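Pálfi Fladen im Alltag: eine weiche Stiftetasche für den Familientisch

Ich habe lange eine feste Dose für Stifte benutzt. Sie war stabil, aber in jeder Tasche hat sie Platz weggenommen, auch wenn nur ein Kugelschreiber darin lag. Im September habe ich deshalb das Modell Fladen von Pálfi gekauft, in Blau, für 23 Euro. Für ein Stück Stoff mit einem Reißverschluss ist das nicht wenig Geld, und mein Nachbar Taras Prokopenko hat mir auch gleich gesagt, dass er so etwas selbst nähen könnte. Bis heute hat er es nicht genäht.

Wir benutzen die Tasche zu Hause am großen Tisch, wo geschrieben, gezeichnet und manchmal auch gegessen wird. Ich schreibe hier also über den täglichen Gebrauch und habe nichts im Labor gemessen.

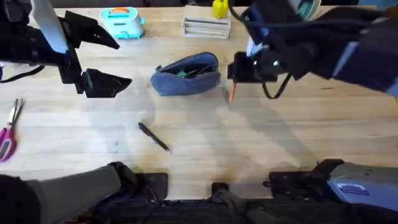 Angespitzte Bleistifte sind für jede weiche Tasche die schwierigste Aufgabe. In einer Dose liegen sie ruhig, im Stoff werden sie von allen Seiten gedrückt. Ein schmaler oranger Bleistift wie der, dessen Spitze hier nach unten zur Tischplatte zeigt, ist dafür ein guter Test. Im Fladen sind mir in den ersten Monaten 2 Minen gebrochen, beide beim Transport im Rucksack. Das finde ich noch annehmbar. Durch den Stoff gestochen hat bisher keine Spitze. Wer mit sehr weichen Minen zeichnet, sollte trotzdem Kappen aufsetzen, denn eine Schlaufe oder ein inneres Fach gibt es bei diesem Modell nicht.

Zum Material. Der Stoff ist weich und gibt nach, wenn man ihn faltet oder zusammendrückt. Am Anfang hat er ein wenig nach Lager gerochen, nach einigen Tagen am offenen Fenster war das weg. Die Nähte halten bei mir ohne einen losen Faden. Gewaschen habe ich die Tasche einmal mit der Hand und kaltem Wasser. Die Farbe ist geblieben, das Trocknen hat allerdings die ganze Nacht gedauert, und am Ende des Reißverschlusses war der Stoff danach etwas wellig.

Auf Etiketten schaue ich immer zuerst, das ist eine Gewohnheit aus meiner Arbeit in einer Änderungsschneiderei. Ein kratziges oder schief angenähtes Etikett verrät oft, wie der Rest gemacht ist.

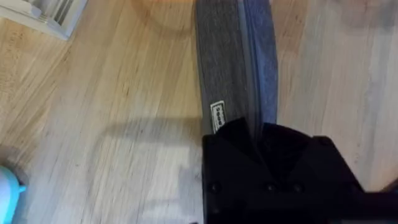 Grauer Stoff mit hellerem Streifen an der Seite und kleinem weißem Etikett

Beim Vergleich im Geschäft stand ich zwischen dem Fladen und der Rolle von Zoner. Die Rolle hat einzelne Fächer, sodass jeder Stift seinen Platz bekommt. Mir war sie zu umständlich: aufrollen, suchen, wieder zurollen, zubinden. Für Pinsel würde ich sie vielleicht doch nehmen. Der Fladen ist schneller, dafür liegt darin alles durcheinander.
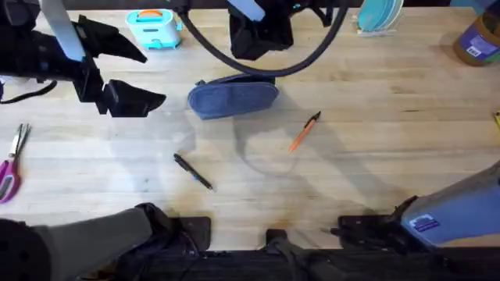 Von Orest Stasiv
Veröffentlicht am 01.02.2026 im Stastidix, Rubrik Schreiben und Zeichnen

Die Form ist länglich und an einem Ende gerundet, fast wie ein Hausschuh. Neben den beiden Stiften auf dem Tisch, dem orangen mit der schwarzen Kappe und dem schwarzen, sieht man den jeansblauen Stoff und die Nähte am Rand gut. In der Hand fühlt sich das angenehm an. Auf einem Flohmarkttisch hätte ich die Tasche wahrscheinlich übersehen, so einfach ist sie, aber gerade die gerundete Form rutscht leicht zwischen Hefte und Bücher.

Der Reißverschluss läuft in der Mitte sauber. In der Kurve am Ende hakt er, und man muss mit der zweiten Hand den Stoff festhalten. Für mich ist das der größte Mangel. Kinder ziehen dann mit Kraft, und ich warte schon auf den Tag, an dem der Schieber herausspringt.

Die Öffnung gefällt mir dagegen sehr. Man kann sie weit aufziehen und von oben hineinschauen, ohne alles auszuleeren.

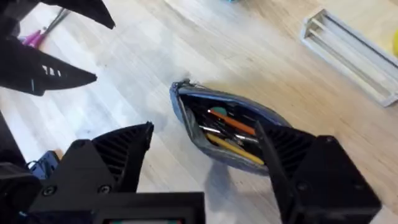
Von oben geöffnet: Orange und Gelb findet man sofort, die dunklen Stifte weniger

Das Innere ist nämlich sehr dunkel, und schwarze Stifte verschwinden darin. Ein helles Futter würde helfen. Ich habe das dem Hersteller geschrieben und eine freundliche Antwort ohne Versprechen bekommen.

Note: 7 von 10 Punkten. Den einen Punkt, der zur 8 fehlt, hat der Reißverschluss gekostet. Wer viele bunte Stifte hat und wenig Ordnung braucht, kann die Tasche kaufen. Für Zirkel und teure Füller nehme ich weiter die alte Dose.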